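客房部的新同事，以及它没有替我们干的那些活

本期《员工通讯》“车间与楼层”栏目

Nimine 长租公寓的培训样板间从上个月起多了一台人形机器人。管理层的通知写得很漂亮，说它将“把客房同事从重复的弯腰劳动中解放出来”。我在客房部干了很多年，弯腰弯得比写通知的人多，所以主动跟编辑部要了这个题目，去样板间待了几个上午，也跟几位同事聊了聊。下面写的都是我自己的看法，写完给项目组看过，他们改了两处技术名词，别的没动。

先说它学的是什么。项目叫 Tutetgate，内容是退租后的房间整理：把地上、床边的零碎东西收进篮子，把篮子放到该放的地方，把床头柜归位。听上去很简单，在我们这里，一个熟手进门扫一眼就知道先收什么后收什么，手上拿着东西，脚已经往下一处走了。机器人的做法是把这些拆开，一个动作一个动作地来。样板间里床、衣柜、叠放的洗衣机都有，跟我们四楼的小户型差不多。
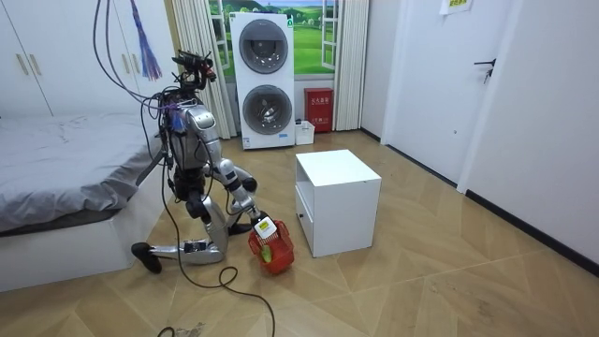
项目组的 Minttu Turunen 给我的数字是，十一月到目前为止一共录了478次操作，其中274次被她的组评为“可用”。我问剩下的呢，她说剩下的也有用，可以告诉他们哪里不行。这话我信，可是通知里只写了前一个数字。478贴在食堂门口的屏幕上，字号很大，从那儿经过的人多半会以为房间已经收拾了这么多遍。我建议屏幕上把两个数字放在一起，Minttu 说她没有意见，要问宣传那边。我去问了，到截稿还没有回音。

再说弯腰。我们部门报腰伤、膝伤的人确实多，这一点通知没有夸大。Lesia Karpenko 去年做过理疗，现在还戴护膝上班。她对机器人的态度比我客气，她说如果有东西能替她蹲下去够床底，她愿意给它让路。但她也提醒我，最伤人的是换床垫罩和推满载的布草车，这两样目前都不在项目的清单上。项目挑的是轻东西、小东西，因为轻的小的容易抓。我理解技术上总要从容易的开始，可“解放弯腰劳动”这句话是写给戴护膝的人看的，戴护膝的人有权问一句，什么时候轮到床垫罩。

我把这个问题带给了运营经理 Hashini Kumarasinghe。她的回答是，时间表要等第二阶段评估之后才有。第二阶段评估什么时候做？要看第一阶段。我没有再往下问，绕下去就没有头了。

真正已经变了的是排班。从这个月开始，客房部每个班抽一个人去样板间做“示范与复位”，每次60分钟。所谓示范，就是由我们的人告诉项目组，一个动作平时怎么做，先后顺序是什么，哪些东西不能往一个篮子里放。所谓复位，就是机器人做完一遍，把东西摆回去，让它再做一遍。篮子放回原处，里面的东西重新摆好，柜子挪正，然后退到一边等。
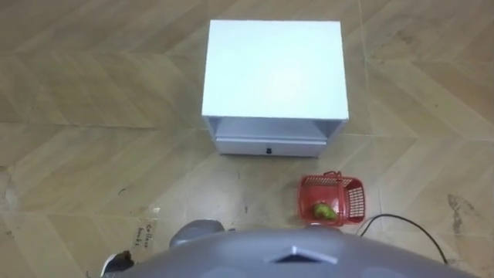 Thitima Sombatkul 是去得最多的一个。她算得很清楚：抽走的那个人原来负责的房间不会消失，由同班的其他人分掉。也就是说，目前为止，机器人在样板间里收拾得越勤，我们在楼上走得越快。她说这话的时候没有抱怨的意思，只是把排班表翻过来给我看。表上“示范与复位”那一栏是绿色的，算作“培训”，而培训时间不计入房间定额。这样一来，账面上人均效率还提高了。我想请财务的同事有空看看这张表，也许是我理解错了。

还有一件事要说公道话。Thitima 觉得这份差事有意思的地方，是头一回有人认真问她怎么干活。她教过很多新人，新人手册却是外面一家叫 Wickramasinghe 的咨询公司写的，里面让人先铺床后收地面，我们私下没有一个人照着做。项目组坐下来问她为什么，还把她的顺序记了下来。她说记的时候挺高兴，回家路上又有点不踏实，心想记完了以后还要不要她。这种不踏实，我在部门里听到的不止一处，通知里一个字也没有提。

工会小组的 Zoila Benavides 因此提了几条，我照她给我的便条抄在这里，大家可以到她那里签名：

示范时间要么计入定额，要么补人，不能两头都不算。
同事的操作顺序和手法被记录以后，用在什么地方，书面告知本人。
搬运和换床垫罩列入第二阶段，写明日期。
机器人上楼之前，由楼层同事试用，意见和项目组的评分一起公布。

管理层答应在11月21日的例会上逐条答复。我会去，也会把答复原样登在下一期。

有人问我，你这么不看好，是不是怕它？我不怕它，我看过它干活的样子。它做事的思路和我们的差别，在一个小动作上就看得出来。我们收篮子是一手抄起提手，人已经转身了。它跪在床边，用夹爪夹住篮沿，把一边提起来，篮子就斜了，里面那颗浅绿色的圆东西靠在前壁上。要是换成客人忘在房里的玻璃杯、药瓶和半瓶香水呢？
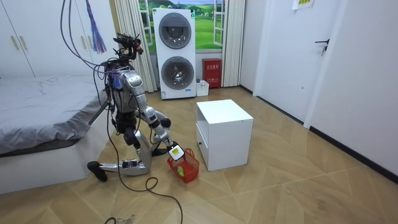

退租房里最难的恰恰是这些杂物，每间都不一样，有时还要判断是垃圾还是遗失物。我们部门每年登记的遗失物有400件，每一件都是某个人拿在手里看了看，觉得客人可能会回来找，才没有扔。样板间的训练还远没到这一步，红色的小篮子里就放着一个浅绿色的东西，旁边一只带抽屉的白柜子，地上空出一大片。我问 Minttu，什么时候会往里面放一团用过的纸巾和一只耳环，她想了想，说这个主意不错，可以列进测试。我希望她真的列进去，也希望列的时候把提出主意的部门写上。

另外，机器人身上连着一大把黑色线缆，有一根从身下一直拖到地板中间。我们的安全守则第一页就写着，清洁时通道上不得有拖线，吸尘器的电线要沿墙走。培训主管每个季度为这个扣我们的分。样板间属于项目区，按规定不扣，可同事每班都要进去复位，脚是同一双脚。我提了，Hashini 当场记了下来，说会去找走线的办法。到时候要是真要带着线缆进客人的房间，楼道门怎么关，谁在后面理线，我猜理线的人又会从我们班里抽。

关于设备供应方 Finosero，好几位同事托我打听，合同里有没有写明“节省人力”的目标。Hashini 说合同的商业条款不便公开，但可以确认本年度没有裁减客房岗位的计划。我问明年呢，她说明年的计划明年定。这句话我原样写在这里，大家自己掂量。

最后是一点实用的信息。想去样板间看的同事，跟本班领班说一声就行，不用填表，进门之前请等项目组的人点头，别自己往机器人身边走。轮到示范与复位的，记得在自己的本子上也写一份时间，写清楚进去和出来的钟点，月底跟排班表对一对。护膝放在布草间左手边的柜子里，大号的已经没有了，新的一批还在申请，Lesia 在跟，要的人先到她那里登记尺码。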